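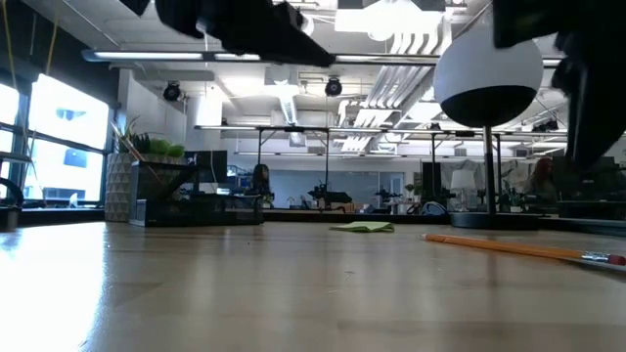

Filed under: Talks & Handouts / Workspaces

Clear desk talk — speaker notes, Losevthorpe library, upstairs room
Lieven Hoekstra

Start on time even if people are still getting coffee. Phones off. Mention washrooms.

Opening — ask who ate lunch at their desk this week. Wait for hands. Don't fill the silence.

Main point, say it early: the front half of the desk is for working on. Storage goes to the back. Pencil, one note, finish. Everybody nods at this and then goes home and puts the stapler back where it was.

The back row
- plants. Mixed ones in one planter, fine, keeps it to a single footprint. Spiky stuff to the side you don't reach across
- mesh organizer. Tall part for folders, low tray for the junk you touch daily. If the tray's full, tray's full, don't buy a second one
- monitor behind all that, check you can still see the bottom of the screen!!

Paper notes. One at a time. Green, yellow, whatever colour you like. Folded note = dealt with, goes in the recycling at 4:30. (Osman story here if they're a good crowd. Skip if running late.)

Pencils — somebody will ask why not pens. Becuase you can rub it out. Move on.

Daylight. Glossy tabletop near a window throws glare, worst on a bright morning. Turn the desk before you spend money on blinds. At Ernlow we shifted 55 desks a quarter turn and the squinting complaints stopped. Took 2 afternoons. My back has not forgiven them.

Wood tops: soft cloth, barely damp, wipe along the boards. Crumbs get in the seams, old toothbrush. Little scratches, leave them alone, you'll make it worse with the marker pen trick.

Skerkano survey slide — 433 replies, most common thing on a desk that the owner couldn't explain was a cable. Get the laugh, keep going. Don't read the whole chart out.

Exercise, five min. Draw your own desk from memory, then compare when you get home. Hand out the scrap paper BEFORE explaining or it's chaos.

Questions. Repeat them for the back rows, they can't hear a thing up ther. Handouts by the door, we printed 1000 so please take extras.

Contact the talks desk | Back to top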